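Zhenhua Yin manages linen and room presentation for Clallik, a short-stay operator with two buildings. Asked where folding goes wrong, Yin starts with the surface. "A bed is a poor table," Yin says. "It gives under the cloth, so any line you set will drift. People blame their hands when the problem is underneath."

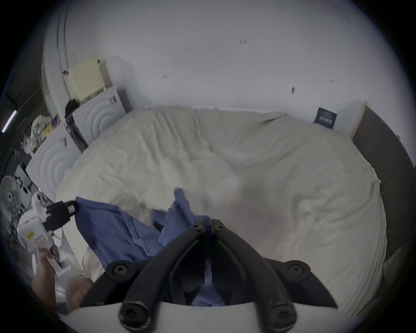

Colour contrast is the next consideration. Yin prefers training on a dark or mid-toned piece over pale bedding, where the edges can be read at a glance. A wrinkled blue cloth on an off-white duvet meets that requirement, even with the duvet left rumpled. "White on white, you lose the hem," Yin says. "You find a corner by feel, and often it's the wrong one."

The method taught at Clallik has three stages: find a corner, find its neighbour, then apply tension before anything is laid down. Kam-wah Hsu, who wrote the procedure, allows no smoothing until the third stage is finished. "Smoothing a slack cloth moves the crease somewhere else," Hsu says. "Tension takes it out."

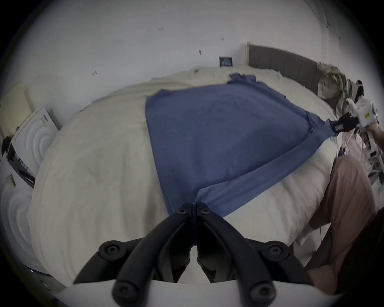 Hsu is less strict about direction. Working on the diagonal is acceptable for opening a piece out – it shows quickly whether a corner is still tucked under – but the fold itself should follow the weave. The current procedure, filed as sheet 615, gives this one line. Yin would like it to have a paragraph.

They also disagree on duvets. Hsu wants them flattened first. Yin leaves them until the small pieces are off the bed.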